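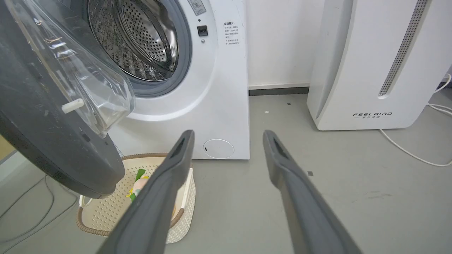 Attachment 1: washer, door open, lock slot and filter cover side

Ticket 151
Product: Vudeck front loader
Opened by: Melaniia Pasichnyk
Assigned to: Manuela Costa
Category: Door / won't start
Status: Closed by customer

Original message

Hi! So my washer has stopped believing that its door is shut. I load it, push the door closed, hear the click, press start, and then it thinks for a few seconds, beeps, and shows 64 on the display. Sometimes I get lucky on the third or fourth go and it runs a whole cycle with no trouble at all. Then the next load, 64 again. The manual I have is for a different version and its list of codes skips that one completely.

A bit of background. I bought it secondhand when I moved to Hidley, so I don't have the original receipt (I know, I know). The warning label on the front is in Chinese and I can't read it, so if it has something important to say about doors, please tell me! It has worked great up to this month. I do a lot of laundry, mostly towels and my kids' sports stuff, and December is a terrible time to be hanging wet socks over every radiator in the place.

What I've tried so far:

Turned it off at the wall for ten minutes, back on. Same.
Took half the towels out. Same.
Slammed the door (sorry). Worked once, then didn't.
Held the door in with my knee while pressing start. This works more often than it should, which is why I think it's the door and not the brains.

Could you tell me what 64 is and whether I can fix it myself before I start paying people?

Thanks,
Melaniia

Reply from Manuela Costa, Vudeck support

Hi Melaniia,

64 is the door lock code. The machine didn't get a signal that the lock engaged. Please check these in order and let me know where you end up.

1. With the power off, look into the black slot to the right of the opening. Lint and bits of thread get in there. Use a dry soft brush, no liquids.
2. Wipe the gray gasket all the way around and feel inside the fold for anything trapped.
3. Open and close the door slowly and check that it meets the gasket evenly. If it sits low, the hinge screws may need tightening.
4. Run the empty rinse program and note whether the code comes up.

The label on the front is the general safety label. It doesn't change any of the steps above. Please stop using your knee.

Manuela

Update from me, same evening

OK, I have stopped using my knee.

Step 1: I used an old makeup brush and a flashlight. I got out a little roll of gray fluff and one short piece of elastic, the kind from a fitted sheet. I was so sure that was it. I even did a small dance in the laundry room. Closed the door, pressed start, 64. Pressed again, and off it went.

Step 2: ran a cloth around the gasket. The fold at the bottom had a hair tie and some grit in it, plus that slippery film you get from fabric softener. I cleaned it all out and gave the glass a quick going-over while I was down there, though not a very good one. Didn't change anything with the code, but I'm glad the hair tie is out.

Step 3: now this is where it gets interesting. When I let the door close by itself, very slowly, it touches at the bottom first and I have to lift it a tiny bit to get it home. I never noticed because I always shove it. The door opens to the left, so the hinge is over there, and when I lift the far edge of the door I can feel it move up and down. Is that normal? My sister's doesn't do that, I made her go and check hers over the phone.

Step 4: rinse program, empty. First try 64, second try fine.

One more thing, and it may be nothing. I keep my laundry basket right under the door when I unload, and I have a bad habit of leaning on the open door while I dig around in the drum for the last sock. Could that do it?

Reply from Manuela Costa

Hi Melaniia,

Yes, leaning on it could do it. A small amount of movement is fine, but if you have to lift the door to close it, start with the hinge screws. Power off, door open, and have someone hold the weight of the door while you tighten. Snug is enough. If they turn freely and never grip, stop there and tell me.

Please also drain the machine through the filter at the bottom right before you do any work on it, in case there is water sitting in it. Have a shallow tray and a towel ready.

Manuela

Update from me, Wednesday

Filter first. I put down a baking tray and two towels and needed both of the towels. Quite a bit more came out than I was expecting! Found a bobby pin and the button off my good cardigan, which I had already replaced with one that doesn't match.

Then the hinge. My son held the door and complained. The top screw was fine. The bottom screw gave me most of a full turn before it bit, and you could see the door come up level as I did it. I let it close slowly afterward and it just... closed. Nice clean click, no lifting.

Results:

Empty rinse: started first time.
Towels, normal load: started first time.
Sports stuff, hot: started first time.
Bed sheets: 64. Argh.
Bed sheets again after I tucked in a corner that was poking out over the gasket: fine. So I'm calling that one my fault.

I also ran a drum clean with a packet of Grindine that I had under the sink, mainly on account of the smell from that softener gunk. Not related to the ticket but the drum smells a lot better.

While I was waiting to hear back I'd asked Kourkoulas, the repair place in town, what a new lock would run me. They said $111 for the part and $100 to come out and fit it. So I'm pretty happy with one screw and a hair tie.

Reply from Manuela Costa

Good news, and thank you for writing it all down. Please check that bottom screw again after a few weeks of washing. If 64 comes back with the door level and the slot clear, then the lock itself is the next suspect and you can reply on this same ticket.

Last note from me

Will do. I've moved the basket over a bit so I'm not tempted to lean. Nine loads since then, all started on the first press, including the sheets. You can close this, or I can, I think there's a button. Found it. Thanks Manuela!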